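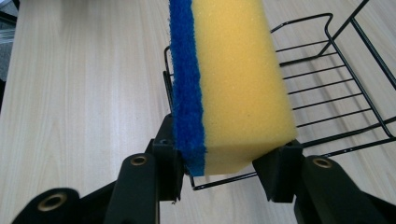
3. Collection of Demonstrations

3.1 Task and Materials

The dish-station portion of the Trisden set was gathered to give the learning system a broad supply of short, single-object placements. In each demonstration an operator uses a hand-held gripper to pick up an object, carry it to a rack, and release it in a stable position. Sponges were chosen as the first object class. They are light and inexpensive, and they give way under the fingers, so that a closing distance suited to a rigid cup is often too wide or too narrow for a sponge. A policy trained only on rigid items, as in our earlier Graria study, had no examples from which to learn this difference.

Figure 2 shows a two-layer sponge between the fingers of the hand-held gripper, with a black wire rack on the table behind it. The left finger bears on the blue scouring layer and the right finger on the yellow foam. Views of this type make up the input to the policy. No external camera was used at any stage of the collection, and operators were not asked to place markers on the table or on the objects.

Figure 2. Hand-held gripper view from the sponge placement task. The sponge is held upright near its lower end, above a light tabletop.

3.2 Operators and Instruction

Nine operators took part. None had prior experience with the hand-held tool, although two had worked with remotely operated arms. Each received a printed sheet of instructions and a practice period, the recordings of which were discarded. The sheet asked operators to move at a natural pace, to keep the object in view during the approach, and to open the fingers fully after release before drawing the tool away. It did not prescribe a grasp point. We considered fixing the grasp at the middle of the sponge and decided against it. Grasps near one end occur often in ordinary handling, and a system that has seen only centered grasps tends to fail when its own approach is slightly off.

Operators were also free to choose which layer of the sponge faced which finger. This choice matters more than we first expected. The scouring layer is thin and rough, while the foam is thick and compresses readily, and the two sides therefore respond differently to the same closing motion. Layer orientation was entered by hand during review and is included with the released labels.

3.3 Variation in the Setting

The rack was moved between blocks of demonstrations. At the start of each block the session lead, Tanko Akinola, set the rack to a new position and angle on the table according to a list prepared in advance. The sponge was then set down by the operator at any point within reach. We did not attempt to balance starting positions exactly. A later check of the recordings indicated that operators favored the side of the table nearest the hand holding the tool, and the sampling procedure described in Section 4 corrects for this in part.

Thin wire structures present a known difficulty for methods that depend on depth estimates. The gaps between rungs may be read as solid surface, or the rungs may be missed altogether. For this reason the present system takes color images alone, and the demonstrations were planned so that the rack would be seen from many distances and directions during the approach.

3.4 Review and Exclusion

A total of 683 demonstrations were recorded. Every recording was reviewed once at full speed, and any recording marked as doubtful was reviewed again by a second reader. A demonstration was excluded if the tool's position could not be recovered over its full length, if the sponge left the fingers before the rack was reached, or if the operator stopped to adjust the rack by hand. Demonstrations in which the sponge was regrasped after a poor first attempt were kept. They were given a separate label, as it was not clear at the time whether such corrections would help or harm training.

After review, 257 demonstrations were set aside as the core training set. These are the recordings with complete tracking, a single continuous grasp, and a final resting position judged stable by both readers. A further 100 were reserved for testing and were not examined during the development of the model. The remaining recordings are used only in the comparison of data quality in Section 5.

3.5 Limits of the Collection

All recordings were made at one site with one model of rack, and the results should be read with this in mind. The sponges were replaced as they wore, but all were of the same two-layer type. Cloths and brushes were collected under the Oyelaran protocol, which differs in its instructions to operators, and they are not combined with the present set. The finger shape was also held constant throughout. A change in the contact faces would alter both the grasp and the part of the object hidden from view, and we make no claim that a policy trained on these demonstrations would carry over to such a change without further examples.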